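Forum: Kitchen Drawers and Pantry > What do you do with all the chopsticks?

orla_macs
Friday, so I finally did the utensil drawer, and I have a confession – we own far too many wooden chopsticks. I bought a pack of 50 pairs from Ginting for my daughter's birthday noodle night in March, eight kids came, and I have been finding strays behind the whisks ever since. Do I stand them in a jar, keep them in a box, or give most of them away? I'd love to hear what other families do (and yes, I know I should have bought the smaller pack!).

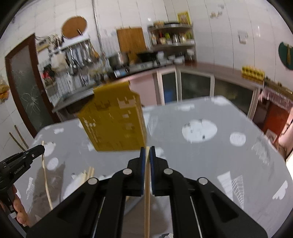
Chopsticks are one of those things I never planned a home for, the way you do for forks, so they end up wherever there's a gap. I like the idea of keeping them right out where people eat. There's a bunch of pale wooden ones in front of a mustard-yellow cardboard box in the picture, on the big gray table with the white shapes all over it, and something about that yellow makes me want to leave a box out too. Would cardboard hold up, though?

cam_geddes
We had a cardboard box for a year and it was fine until somebody put it next to the kettle. Get a tall jar, Orla. Tips up, handles down, done.

guilanq
Oh, I have to disagree with Cameron, sorry! Tips up means every hand that reaches in touches the end that goes in your mouth. My mother kept hers lying flat in a long tray with a lid, and I've done the same through three apartments. Mine is a Trindik tray, 17 dollars, and it slides in beside the knives.

cam_geddes
Fair point about the hands. I still say a jar dries them better, and mine went musty in a drawer.

guilanq
Then they went in damp, my friend. Leave them on a towel overnight first.

yevhen_s
Keep ten pairs and pass the rest along. My sister's school was very happy to get ours for craft day – they made little picture frames and a rather wobbly bridge.

orla_macs
Craft day! I hadn't thought of that, and I do know a teacher. Ten pairs in a tray it is, and I'll ask her on Monday whether she wants the others.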